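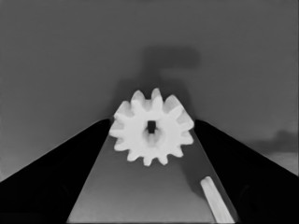 Häufige Fragen zur Lernstandserfassung mit Plandlow

Welche Daten speichert Plandlow?
Erfasst werden Kursaufrufe, Bearbeitungszeiten und Testergebnisse. Freitextantworten verbleiben im Kurssystem.

Wie lange werden Ereignisse aufbewahrt?
Rohdaten werden nach 744 Stunden gelöscht. Aggregierte Werte bleiben bis zum Ende der Lizenz abrufbar — auch nach einem Wechsel der Kursleitung.

Wie viele Lernende sind pro Mandant möglich?
Die Standardlizenz umfasst 300 aktive Konten. Archivierte Konten zählen nicht mit.
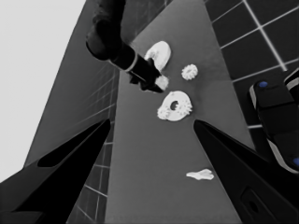 Warum fehlen Einträge im Bericht?
Offline erzeugte Einträge werden erst bei der nächsten Anmeldung übertragen. Der Bericht wird alle sechs Stunden neu berechnet.

Wer vergibt Leserechte?
Die Mandantenverwaltung, unter »Rollen«. Zuständig bei Clestgate: Raíssa Aguiar.

Stand: 16. Sep. 2025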